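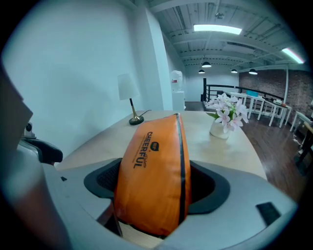 Rate rises and household saving in Hullamholm

Project report, second-year economics

1. Question

The project asked whether savers in Hullamholm moved money into fixed-term accounts when the base rate went up, and how quickly local lenders passed the rises on.

2. Data

We used monthly rate sheets from two lenders, Murneck and Kaczorowski, covering 16 months. Household answers came from the Fluretti savings survey, which has 2,587 usable replies for the town. Replies with no income band were left out.

3. Results

Murneck raised its fixed-term rate within about 4 weeks of each base rate change. Kaczorowski was slower, and its easy-access rate hardly moved until September. Among households with savings, 15 per cent said they had opened a fixed-term account during the period. Most of these were in the top two income bands.

4. Problems

The survey asks about accounts opened, not the sums paid in – a small deposit counts the same as a large one. We also had no figures for online banks, so some switching is probably missed.

The regression tables and the survey wording are in Appendix B.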